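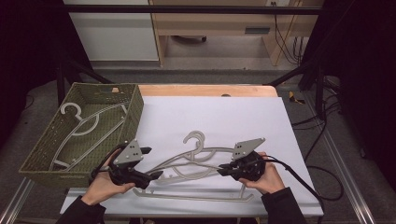
*Both grippers on one hanger, basket standing by.*

So the grippers finally have a name. Boonsong Thepsuriya, who shares the workshop with me, started calling them the Destix pair and it stuck. I've been at this since October, mostly after dinner, and the goal hasn't changed: two hand-held grippers I can work like a pair of big clumsy fingers, so an arm can copy the moves later on.

The linkages ate up most of my time. I went through 6 versions of the outer link before I quit fighting slop in the pivots and pressed in bronze bushings (should've done that on day one!). Now the jaws close square, or close enough for me.
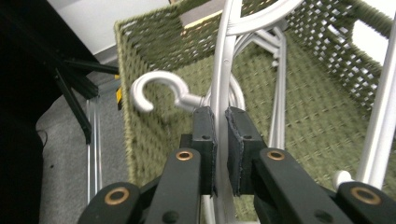
*Pinching the white stand in the basket. Check out those bushings!*

The pads are next on my list. The facing gets fuzzy along the edges, and I can't decide between gluing on fresh strips or casting new pads in one go. Boonsong votes for casting. He also votes for me doing it.

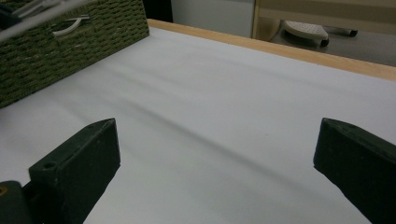
The other thing I keep fiddling with is how far the jaws open. I'd like up to 12 centimeters, but that means longer links, and longer links mean more wobble – you see where this goes. For now I'm leaving the geometry alone and working on the handle, which still makes my thumb ache after seven or eight tries in a row.

Hangers are a great test piece, by the way. Skinny, slippery, and they love to spin if you grab them off center.
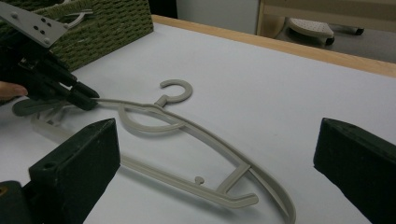 *One gripper on the end of the hanger, the other one open.*

Next up is cable routing, then a second set of links in a stiffer plastic. If you've cast your own rubber pads at home, please tell me what you used!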